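3.2 Station Setup and Upkeep

All demonstrations were recorded at one station, which we call Kerow after the street the lab used to be on. Kerow consists of a table, a bin, and two hand-held grippers used as a pair, and it produced 2,080 episodes between March and July. Our original plan gave it an hour of maintenance a month. It took that much in the first week.

The finger pads were the main consumer of our time. They are soft and ribbed, and the ribs polish smooth with use, at which point a slick package slides out of the grip with great dignity. We replaced pads in pairs after every 10 hours of recording. Replacing only the worn one, which we tried on grounds of thrift, gave a grip that pulled to one side and an operator who unconsciously learned to correct for it. We discarded those 27 episodes.

The pivot pins in the finger linkage were checked each morning by opening and closing the gripper by hand and feeling for play. Grit in a pin shows up as a slight hitch near full opening. We wiped the pins with a dry cloth. An earlier attempt with light oil collected plush fiber at a rate that deserves its own paper.

Cables failed more often than anything with moving parts. Ours leave the handle at the bottom, and four broke at that exit before Wenceslao Sepúlveda added a loose loop and a rule that nobody carries a gripper by its cord. The rule was posted on the wall and was eventually obeyed.

Clutter was left as found. The Ralida protocol calls for a bare surface, and policies trained on our bare-table pilot set did well until they met a hat. 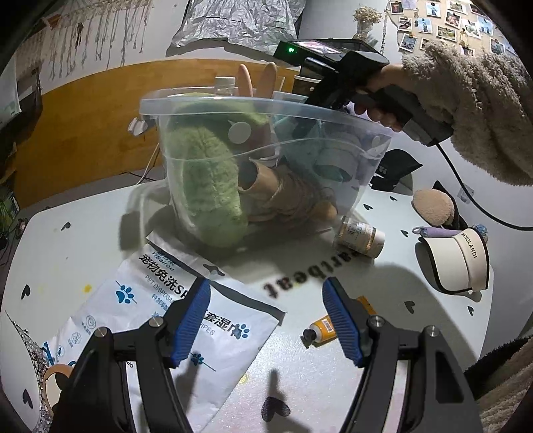 Figure 3. Kerow with a filled bin and items on the table around it. A second gripper is held at the right side of the bin.

Calibration was repeated after any pad change and whenever the table had been bumped — in practice, after lunch. The check takes almost four minutes: both grippers are closed on a gauge block, the reported widths are compared, and the offset is written to the session log. Sessions with no logged offset were excluded from training.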